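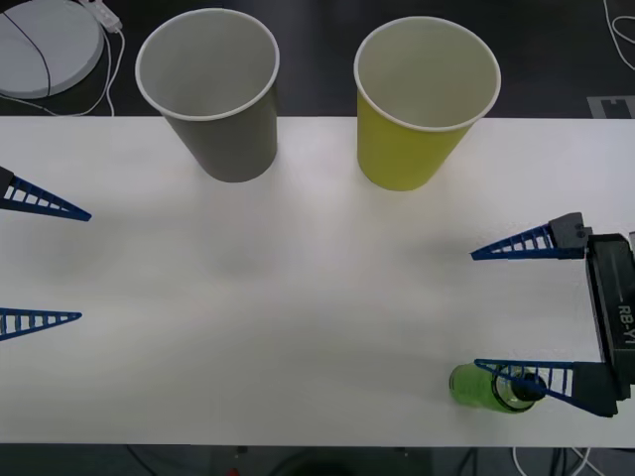

Paper cups in grey and yellow.

Compostable cups: your questions

Last updated 2021-06-16

Are paper cups recyclable?
Mostly no, whatever the little arrows suggest. A cup that holds hot coffee needs a lining, and many paper mills don't want it. Ask your council, and ask what happens to the cups after pickup. "We accept them" and "we recycle them" are two different answers.

Isn't a plant-based lining better?
It may be. It still needs the right facility, and a bin full of plant-lined cups sent to landfill is a bin full of landfill. When a supplier says "breaks down naturally", ask where, and how long it takes.

What does "home compostable" mean?
Less than I'd like. Sorin Dobre put 11 torn-up cups in his backyard heap at Ollard. After 74 days he could still read the printing on most of them. One heap proves little, but the brochure had no test results at all.

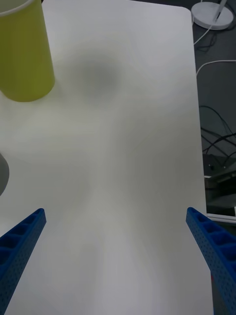 Yellow-green cup on a white table.

Does the colour matter?
Not much to the composter, as far as we can tell. It matters to whoever is sorting if your compostable cups look just like the other ones. Some cafés pick a single colour for that reason. I have yet to see figures showing it works.

What about the Plandance mug scheme?
Teguh Ong's café joined last August and bought 235 loan mugs. The organisers say the scheme has saved 3174 cups. That number counts every mug handed out as a cup saved, including the ones given to people who sat down and would have had china anyway. We asked for the sit-down share and haven't had a reply.

Should I wash paper cups and use them again?
For seedlings or loose screws, sure. For hot drinks, no. The seam goes soft.

So what should I buy?
If your customers sit down, buy ordinary mugs and a decent dishwasher. If they walk out the door, find out which bin the cups will end up in before you pay extra for a green label.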